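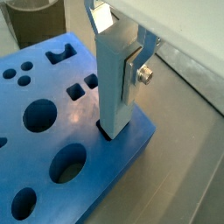 «La gente viene esperando ver velocidad y se encuentra con una pinza que se toma su tiempo», dice la responsable del taller de Plinside, que el 9 de mayo de 2024 abrió sus puertas por segunda vez este año. La primera jornada, en abril, se quedó corta de plazas. A esta se apuntaron 200 personas, repartidas en grupos a lo largo de la tarde.

La demostración central era un ejercicio de inserción: una barra de sección cuadrada y un bloque azul con huecos de varias formas y tamaños. El robot baja la barra hacia el hueco cuadrado. «Un niño pequeño lo resuelve a base de empujar y girar la mano», explica. «Nosotros tenemos que decidir cuánto se empuja, en qué dirección y cuándo hay que parar. Ahí se nos va casi todo el trabajo».

El equipo lleva la cuenta de los ensayos desde que instaló la celda: 3.946 hasta la víspera de la visita. Cada uno dura unos 34 segundos. La responsable no quiso dar un porcentaje de aciertos. «Depende mucho de cómo venga agarrada la pieza, y una cifra suelta se interpreta mal», responde.
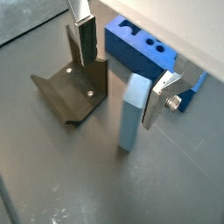 La pinza sujeta la pieza azul claro junto a un soporte negro en ángulo; detrás, el bloque con los huecos.

Entre los asistentes había técnicos de Feswood, que fabrica herrajes para mueble, y de Barbu, dedicada al envasado. Preguntaron sobre todo por el desgaste de los dedos y por el tiempo que lleva cambiar de pieza. «A los de Feswood les interesaba la holgura — ellos montan espigas todo el día y saben lo que es una décima de más», cuenta.

El proyecto, llamado Nonis, tiene financiación para 2 años. El plan es pasar después a piezas de cliente, con tolerancias menos cómodas que las del bloque de formas. ¿Sustituirá a alguien en la línea? «Me lo han preguntado en todos los grupos. Hoy por hoy necesitamos a una persona al lado de la celda, y no veo que eso cambie pronto».

La próxima visita aún no tiene fecha. Las solicitudes se recogen en la recepción de Plinside.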